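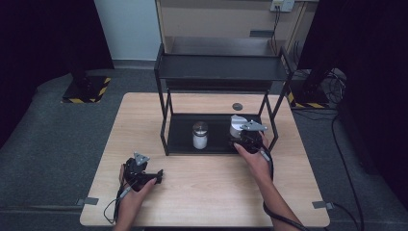 1/ The Prerstead Household Guidance Office begins its September series on small-item storage. This thread covers two-tier tabletop shelves.

2/ A unit of this type suits jars and canisters in regular use. Place them on the lower tray, with labels facing outward. Lids should be fully closed before anything is put on the shelf.

3/ Keep glass and taller containers apart. A gap the width of 2 fingers allows each one to be lifted out without disturbing its neighbor.

4/ The upper shelf is best reserved for light items. Residents of the Darnau and Rantala buildings may request the printed load guide at the front desk.

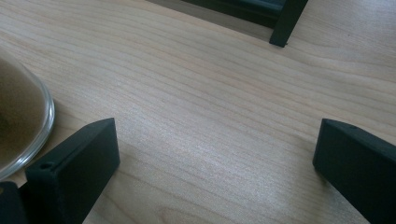
5/ Wipe the tabletop along the grain with a soft, slightly damp cloth, and dry it before returning any glassware. Abrasive pads are not advised on wood.

6/ Our shelf-care leaflet, prepared by Vilho Toivonen, runs to 26 pages. A total of 3000 copies have been printed for Prerstead and Drirnness.

7/ Written questions on storage are accepted until the end of September. The office has received 93 so far, and replies will be posted on this account.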